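Action movies need fewer cuts

I saw Drova in September, in a theater with 400 seats and maybe a third of them filled. The story is fine. A courier steals a ledger and spends a night getting it across a port city. What bothered me was the editing. In the stairwell fight I lost track of who was hitting whom, and I stopped caring.

Director Lucienne Perrin has a good stunt team and a lead, Jhair Lozano, who can clearly do the work. Her 40 cuts in that one fight hide all of it.

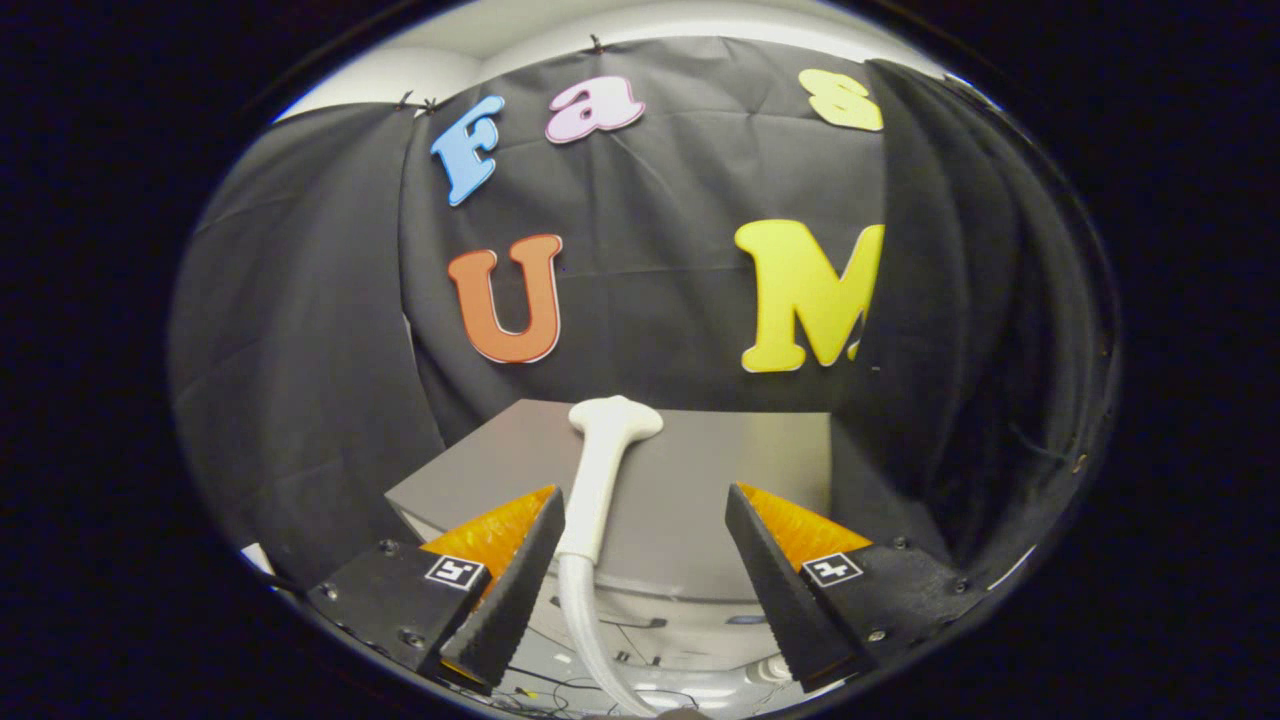 What Arnum did better

Shota Higuchi made Arnum with less money and only five locations. His market chase runs in three long takes. You know where the exits are, so when one closes it matters.

Fast cutting can cover for an actor who can't throw a punch. Lozano doesn't need the cover. I would watch a slower version of Drova tomorrow, and I hope Perrin gets to make her next one that way.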